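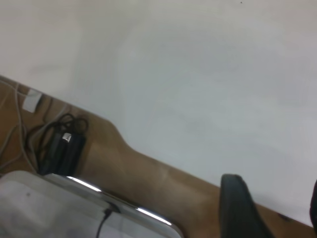

3.2 Cables and adapters left on work surfaces

Figure 4. Black power adapter with its coiled cable on a wooden surface by a wall; pale grey cables lie to one side.

Power adapters were the items most often left out in the Wunmont rooms. We logged 420 surface checks across 2 sites, and an adapter was recorded as stored only if its cable was tied and off the surface. Loose coils such as the one in Figure 4 were coded as clutter – even where they lay close to a wall. Grey and black cables were coded separately, following the Vanags scheme.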